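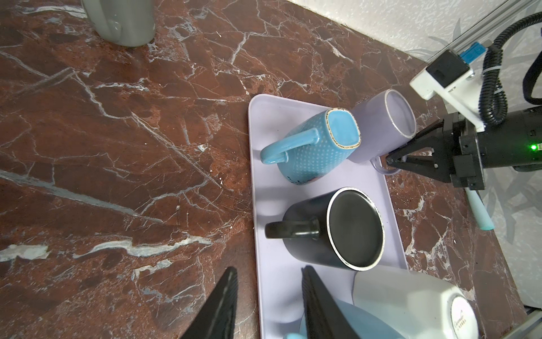 Kalcombe Mug Tray Records

Summary

The Kalcombe Mug Tray Records document the arrangement of everyday mugs on a shared serving tray. The collection contains 685 records. Each record consists of one or more still pictures and a short table giving the resting position of every mug on the tray. The collection is maintained by the Undham Household Objects Archive and is provided for research and teaching on domestic objects, their storage and their handling.

Contents

The archive is divided into three folders.

stills: pictures, grouped by record number
tables: one plain text table per record, with one row per mug
notes: remarks entered by the reviewer, where any were made

Of the 685 records, 614 have a completed table. The remainder are supplied with pictures only and may be used where position labels are not required.

Objects

The mugs differ in color, shape and finish. The set includes a black mug, a white mug with faceted sides, a plain light blue mug and a light blue mug with a speckled surface. Gray and lavender pieces are also present. The tray is rectangular, with a raised edge, and is recorded as "lavender" throughout. The surface beneath it is recorded as "red-brown marble."

Color names are assigned by eye. Users should expect some disagreement between gray and lavender, particularly for mugs that are partly hidden, and should consult the pictures before relying on the color field alone.

Position Labels

Every visible mug receives one of the following labels.

upright: the mug rests on its base with the opening facing up
inverted: the mug rests on its rim with the base facing up
on side: the mug rests on its wall, whatever the direction of the opening
unclear: the position cannot be decided from the picture

A single tray commonly carries more than one label. The black mug may be upright while the speckled blue, plain light blue and white mugs beside it are inverted. Mugs standing on the marble are entered in the same table, with the location field set to "off tray."

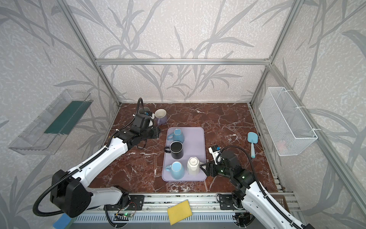 Handle Direction

The handle field takes the values left, right, front, back and hidden. Direction is given from the viewpoint of the picture. A handle that extends past the edge of the tray is labeled in the same way as any other handle, and the overhang field is set to "yes."

In 303 records the handle of at least one mug is hidden. These records have been retained.

Review

Tables were prepared at the Kilport office and checked by Hrvoje Bošković, who is the contact for corrections. Where the first and second readings differed, the second reading was kept and the difference was entered in the notes folder. The Ionescu naming list, which contains 13 terms for small kitchenware, was followed for all object names. Under that list, "mug" covers any handled drinking vessel without a saucer.

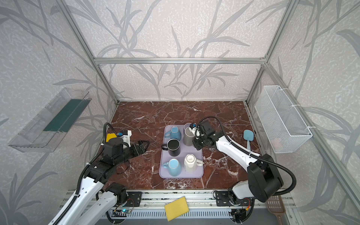 Objects other than mugs are named in the table only when they rest on the same surface as the tray. A spatula is entered as "utensil," with its color in the remarks column. Items hanging on a wall are omitted, as are the contents of baskets. Small items that cannot be identified are entered as "other."

Known Limitations

Printed marks on the bases of mugs have not been transcribed. Many are too small to read, and no maker should be inferred from them. Capacity, weight and material were not measured.

Record numbers do not indicate the order in which arrangements were made. Two consecutive numbers should not be treated as a before and after pair unless the notes folder states that they belong together.

Corrections

Requests for correction should give the record number, the row and the proposed label. Accepted changes are listed in the change file issued each September.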